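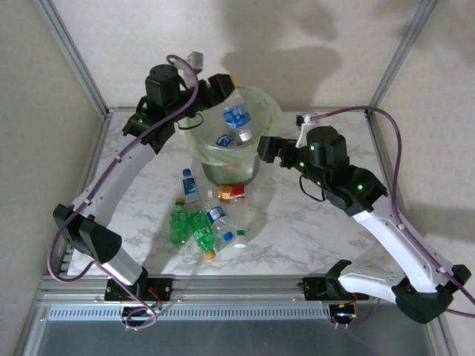 Both arms over the worktop, metal bin towards the back.

Print | E-mail

2023-11-26

Second reading text of the fireworks bill came back from the drafting office. Read it twice, once for sense and once against the October version with a ruler. Most of the changes are renumbering. Clause 5 is the exception and took up the morning.

The October wording required a retailer to hold a licence "for each place of storage". The new wording says "for each place of sale". I think this was done to spare shops with a yard at the back from paying two fees, and the aim is fair enough. The effect is wider. A trader who sells from a stall in Salcedo and keeps stock in a lock-up elsewhere would need a licence for the stall and none for the lock-up, although the lock-up is where the weight is. The inspection power hangs on the licence, so it goes as well.

Wrote to Luuk Verbruggen with the point and a suggested fix: "place of sale and any place at which stock for that sale is kept". It is ugly but it closes the gap, and one fee can still cover both if the schedule says so. He replied that the schedule is not his. It belongs to Fatima Fashola, who is away until the amendments close. I sent it to her anyway.

The definition of "stock" has also lost its lower weight limit. Read strictly, a box of sparklers behind the counter is now stock. Maite Lozano thinks the limit was moved into regulations on purpose, so that it can be changed without coming back to the chamber. If so there should be a power to make the regulations, and I cannot find one. She could not find one either. Left a query in the margin.

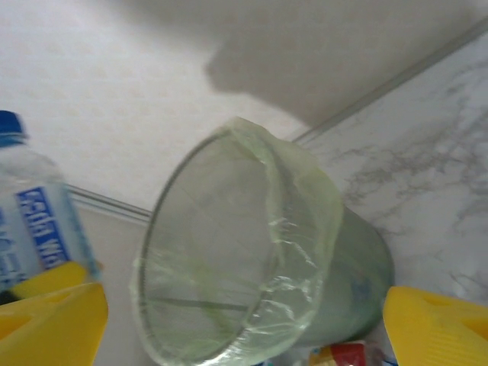 Afternoon: curfew clause

The curfew clause is in better order. Displays must end by eleven, with an extension on festival nights where the municipality gives notice. "Notice" is defined, which it was not before. It must be published and it must name the streets.

Cristóbal Vergara rang on behalf of the Pridormont traders. He does not object to the curfew. He objects to the seller having to hand over a printed copy of it with each purchase, and wants a poster by the till to be enough. I said I would put the two options side by side and leave the choice to the members. My own view is that the poster is easier to enforce — an inspector can see whether it is up, and cannot see what was put in somebody's bag last month. Did not tell him that.

He also asked whether orders through Udideo count as sales at the seller's address or the buyer's. The bill is silent. Under the general sales code it would be the seller's, but the age check is written as if buyer and seller were standing in the same room. Needs a subclause of its own. Drafted one, disliked it, kept it in the file.

Noelia Sotomayor sent her table of penalties with the old and new amounts lined up. Very clear. One error: the fine for supply to a minor is shown as fixed when the text makes it a maximum. Corrected and returned.

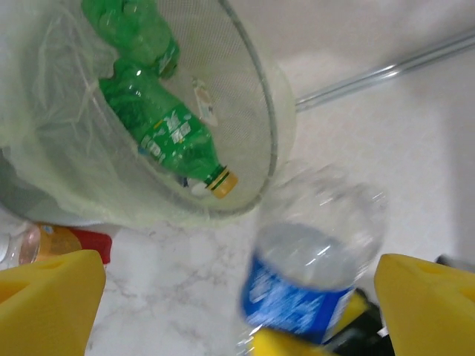
Green bottles in the mesh strainer.

Evening: commencement. The bill starts the day after publication, with no transitional period, so a shop with a valid permit under the old order would be unlicensed overnight. Drafted a saving clause to carry existing permits to their expiry date. Copied it from the pyrotechnic articles order and changed the references, then found one I had missed.

For tomorrow: chase the schedule, check whether "municipality" includes the port authority, find the missing regulation power or write one. Clause 5 first.

Print | E-mail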